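Settlement Support Program, Plidomholm
Interim progress report to the Grernora Fund
January 30, 2019

1. Period and scope

This report covers the second half of the funded term. The grant pays for intake, document assistance and language placement for newly arrived foreign workers and their dependants in the Plidomholm district. It does not pay for legal representation. Clients who need a lawyer are referred to the Heiskanen clinic under the existing agreement.

2. Intake

The program opened 109 files in the period. Most concern temporary work permits that are due to lapse, or applications for permanent residence in which the employer's part is incomplete. A smaller group concerns family members who entered on visitor status and have no clear route to a longer stay.

Average handling time from first appointment to a complete application is now 9 weeks. The target in the funding agreement is shorter, and we do not expect to meet it before the end of the term. The main cause of delay is the wait for police certificates from countries of origin. Translation was a cause of delay earlier in the term and has eased under the new rate schedule.

Five files were closed without an application. In two of these the client left the district. The others were found to be outside the program's eligibility rules at second review, and the intake form has been changed so that the relevant question is asked at the first appointment.

3. Language placement

Placement testing moved to the Fotuvau site as planned. Evening classes are full and have a waiting list. Daytime classes have places free, but most clients work daytime shifts and cannot use them. We propose to convert one daytime class to an early evening class from February, within the current budget line. The instructor's contract allows it.

4. Employer contact

Contact with employers remains uneven. Larger firms return forms on time. Smaller firms often do not know that a permit ties the worker to a named job – and some have moved workers between sites without telling the authorities, which puts the worker's status at risk. A plain-language notice on this point was drafted and sent to the district's registered employers.

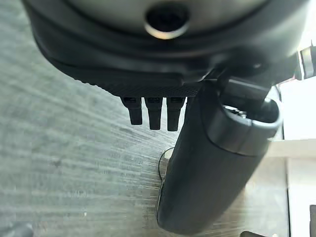
Grernora replied to the draft of this section that the notice should also go to labour hire agencies, and asked whether the program keeps a record of which employers have been warned more than once. A record is kept by file number only. We can report totals by industry if the Fund wishes, but we would not release employer names without the client's consent.

5. Expenditure

Spending is within budget on all lines except interpreting, which is over. The overspend comes from telephone interpreting in languages for which there is no local interpreter. We request approval to move the unspent travel allocation to this line. No increase in the total grant is sought.

6. Matters for decision

Approval of the transfer from travel to interpreting.
Approval of the change to class times at Fotuvau.
Advice on whether dependants who turn 18 while an application is open may stay on the parent's file – the agreement is silent on this and current practice is to open a separate file.

The final report will include the full outcome table and the audited statement of expenditure.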